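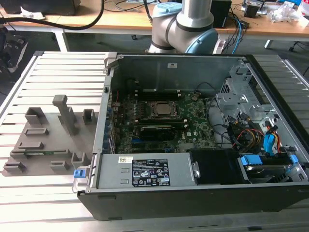

Tema 4. Adhesivos de uso doméstico y de taller

Apuntes de clase, Azucena Sandoval. Sustituyen a los del curso pasado (tiradlos, la tabla de disolventes estaba mal).

4.1 Qué hace que algo pegue

Mojado primero. Si el adhesivo no moja la superficie no hay unión, da igual lo caro que sea el tubo. Mirad la gota: si se extiende, bien; si se queda redonda, mala señal. Polietileno, polipropileno, teflón – energía superficial baja, casi nada los moja sin imprimación.

Anclaje mecánico: madera, cuero, cartón, cerámica sin esmaltar. El adhesivo entra en el poro y endurece dentro.
Adhesión propiamente dicha: fuerzas entre moléculas, muy corta distancia. De ahí la manía con la limpieza.
Cohesión: la resistencia del propio adhesivo. Película gruesa casi siempre peor, salvo epoxis de relleno.

Distinguir fallo adhesivo (se despega limpio de una cara) de fallo cohesivo (queda resto en las dos). Cae siempre en el examen.

4.2 Cianoacrilatos

Líquido de baja viscosidad: ajuste perfecto, piezas que casan. Se cuela por capilaridad.
Gel: superficies verticales, cerámica rota con algún desconchón, cuero. No gotea, tarda algo más.
Curan con la humedad ambiente, no por secado. En aire muy seco van lentos. Exceso de producto = cura mal y deja velo blanco alrededor. El velo son vapores que polimerizan fuera de la junta.

Flojos a impacto y a pelado. Buenos a tracción. No usar en piezas que vayan a flexionar, a no ser que sea un grado flexibilizado con caucho.

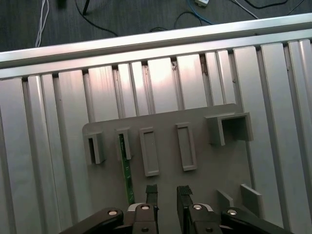 Tampoco aguantan bien el agua caliente repetida, asi que nada de asas de taza que pasen por lavavajillas. Uriel Bautista preguntó por las tazas decorativas: ahí sí, sin problema.

Piel: acetona solo en piel sana, nunca cerca de los ojos. Agua tibia con jabón y paciencia. No tirar. Sobre algodón o lana reacciona y se calienta mucho, cuidado con los guantes de tela.

4.3 Epoxi de dos componentes

Resina + endurecedor. Respetar la proporcion del fabricante, poner más endurecedor no acelera, lo que da es una masa blanda. Error clásico.
Vida de mezcla: el tiempo útil en el vasito. Mucha cantidad junta se calienta y endurece antes – extender en bandeja plana.
Tiempo de manipulación y tiempo de curado total son cosas distintas. El rápido que usamos en prácticas (Zinix) se puede tocar a los 20 minutos, pero no se carga hasta el día siguiente.

Metal: desengrasar, lijar, desengrasar otra vez. La segunda vez se la salta todo el mundo.

4.4 Colas blancas y de contacto

PVA: pierde agua, necesita que al menos una cara sea porosa. Prensar. Metal con metal, nunca.
Contacto: aplicar en las dos caras, esperar 10 minutos, juntar de golpe y con presión. No se puede recolocar. Disolvente inflamable, ventana abierta. 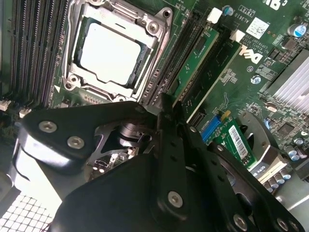
Grolesbridge, 14 de agosto

Sesión práctica, cambios sobre lo anunciado. El grupo de Wian Zulu pasa a la segunda hora. Hamisi Urio reparte las probetas. Traed gafas, sin gafas no se entra.

Cada pareja prepara 2 juntas a solape simple: una de madera con PVA, otra de aluminio con epoxi. Anotar superficie pegada, preparación, hora de mezcla, hora de cierre de la mordaza. Sin la hora de mezcla el dato no vale.

Solape: más largo no es proporcionalmente más fuerte. La tensión se concentra en los extremos y el centro trabaja poco.
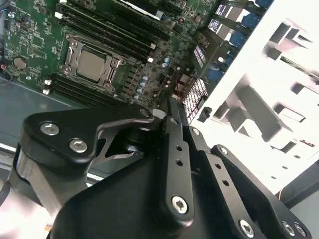
Por eso interesa más ensanchar la junta que alargarla, siempre que la pieza lo permita. A cortante, bien. A pelado, mal casi todos; si hay pelado, rediseñar la junta antes de cambiar de producto.

Mordazas: apretar hasta que asome un hilo fino de cola por el borde y parar. Si se escurre toda, junta pobre. Limpiar el rebose del PVA con trapo húmedo antes de que endurezca, el del epoxi con alcohol.

4.5 Leer la ficha técnica

Orden de lectura: sustratos, temperatura de servicio, tiempo abierto, caducidad. El "pega todo" de la etiqueta no es un dato.
Conservación: cianoacrilato cerrado y en frío, dejar que llegue a temperatura ambiente antes de abrirlo, que si no condensa dentro.
Ficha de seguridad aparte, es otro documento.

Lectura: Wanigasekara, capítulo de juntas, y el folleto de Zustireck sobre preparación de superficies (en el aula virtual, carpeta Wysocka).

Para entregar: la hoja de probetas con una foto de cada superficie rota y una línea diciendo si el fallo es adhesivo o cohesivo. Una línea, no media página.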